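About Brerncombe College

Brerncombe College is an independent vocational college offering certificate and diploma programs in bookkeeping, payroll and office administration. The College enrols 931 students across 2 campuses, Skikivham and Batista. 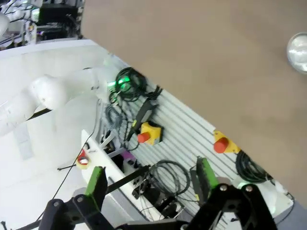 Classes are held in the daytime and evening, and many students combine study with paid employment. The College employs 49 teaching and support staff. Enquiries regarding fees, recognition of prior learning and the May intake should be directed to the enrolment centre at the Skikivham campus.

Last updated: May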